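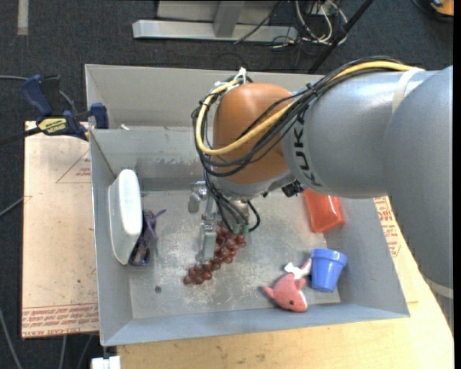 17 June 2019: I'm very pleased to say that Jadent opens its evening repair classes in Plotavska this autumn, and I've been wanting to write this one since April! We'll run six courses, each five weeks long, covering lamps, bikes, radios, clocks, sewing machines and plain old furniture. My own is the lamps one, and I'm a terrible nag about tidy wiring (a small white cable tie round a bundle of yellow and black cables cheers me up no end), so do expect homework.

There are 36 places in all and each course costs £100, tools and tea included. Eun-seong Joo is teaching clocks, and Michailidis is lending us its upstairs room on Altano Street. Booking is open now at the Jadent front desk, or ring and ask for me.

Press are welcome at the first class, just let us know you're coming.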